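Questions I get asked a lot

Do you take commissions?
Yes, but the book is full until December. Email me anyway and I'll pop you on the list – people drop out more often than you'd think. I only do desks and small tables, so please don't ask me for a wardrobe (I've made one and it nearly finished me off).

What do you put on the wood?
Hurer hard wax oil, two thin coats, 48 hours between them. I used to swear by Benkirane varnish and it's lovely stuff, but it chips if you drop a mug on it and I drop a lot of mugs.

Will the knots fall out?
The tight ones won't. If I find one that wiggles I glue it before the oil goes on. I love a knotty board, so if you want something plain and pale I'm probably the wrong person!

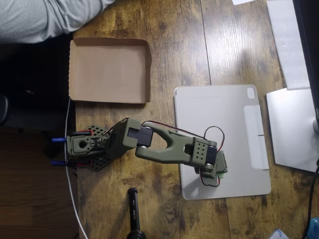 Knotty planks in a warm brown.

Can I see a desk before I order?
You can. There's one at the Prurkmont craft shop, upstairs by the till, and you're welcome to lean on it.

How do I get a ring mark off?
Rub it gently along the grain with a fine pad, wipe, then dab on a bit more oil. Leave it overnight. Please don't use spray polish.

Do you deliver?
I deliver free within five miles of Flurness. Further than that it's £66, and I'll need a hand at your end if there are stairs.

Can I pay in bits?
Half up front, half when it's ready. Prices are on the desks page.

Page last updated Tuesday, September 26, 2023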